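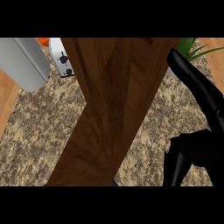
Page last updated: March 2026

Careers > Engineering > Safety and Test

Simulation Fault Reviewer, Menville (full time, on site)

Juria is hiring a fault reviewer for the kitchen arm program. You would spend most of your day going through simulated countertop runs like the one at the top of this page, finding the ones where the arm touched something it should not have touched, and working with the engineers until the cause is known and written down.

Why the job exists

Last fall our Wadley arm pushed a cutting board off a counter in the test kitchen at our Rahman Street building. The protective stop should have tripped on first contact. It did not, and the arm kept moving until a technician hit the red button. The technician was standing outside the marked area and was not hurt. The board cracked and a section of the counter trim had to be replaced.

The same motion had been run in simulation before it was approved for the real arm, and every one of those runs had been marked as a pass. When we opened the logs again we found 194 runs where the arm had made contact with an object and the checker had not recorded it. The checker was reading contact force at the fingertips only. Contact along the upper part of the arm or the side of the gripper was thrown away before scoring. A long, flat object lying close to the arm is a bad case for this, and nearly all of the missed runs had one in them.

The checker has been fixed. The force limit on the real arm has been lowered and the stop circuit has been replaced and retested. What we do not have is enough people to look at runs by eye and by log, and to say no when something looks wrong. There are three people on the review team now and we need a fourth.

What you will do

– Review simulated runs that the checker flags, plus a set of runs it did not flag.
– Compare the contact log with the rendered video and report any mismatch.
– Write fault reports that a technician can follow without calling you.
– Build new test setups from past faults: crowded counters, objects close to the arm, objects partly hidden behind or under other objects.
– Attend real arm tests and hold the stop control when it is your turn.
– Keep the fault list current, including the old items that are still open.

You will have the authority to block a motion from going to the real arm. A block can only be lifted by the safety lead after the two of you have gone over it together.

What we are looking for

– Two years or more in testing, quality, machine safety or a related shop-floor job. A degree is fine but we do not require one.
– Enough Python to read a script, change it and plot a log.
– Clear written English. A large part of this job is reports.
– Patience with repeated work. Many runs look almost the same, and the one with the fault may differ by a few frames.

It helps if you have used a physics simulator, worked near industrial arms, or taken part in an incident investigation. If you have been on the floor when a machine did something it was not supposed to do, please tell us about it in your application.

Hours and conditions

The position is full time in Menville. Real arm tests are scheduled in daytime hours, and simulation review can be done on a flexible start. You will be at a screen for long stretches. On test days you will be on your feet in the test kitchen wearing eye protection and closed shoes, which we supply. New reviewers do not hold the stop control alone during their first four weeks.

You would report to Pao-chu Liu, safety lead. Day-to-day questions about the simulator go to Aravind Sastry, who rewrote the contact checker and will train you on it.

How to apply

Send a resume and one page describing a fault you found, or one you missed and learned about later. Say what the machine was doing, what you saw or did not see, and what was changed afterward. Leave out anything your past employer would consider private. We do not need a cover letter.

Applicants we want to talk to will get a phone call, followed by a paid half-day exercise at our office. In the exercise you will review a small batch of recorded runs and write one report. Some of the runs have faults in them and some do not – we are more interested in how you explain a decision than in how many runs you get through.

The start date is in April if possible. We can wait longer for the right person, so please apply even if you have notice to give.

Questions about the incident itself are welcome before you apply. The written summary is available on request from the hiring desk, with the names of staff removed.

We use cookies to remember your job search settings and to measure visits to this site. Accept all | Only necessary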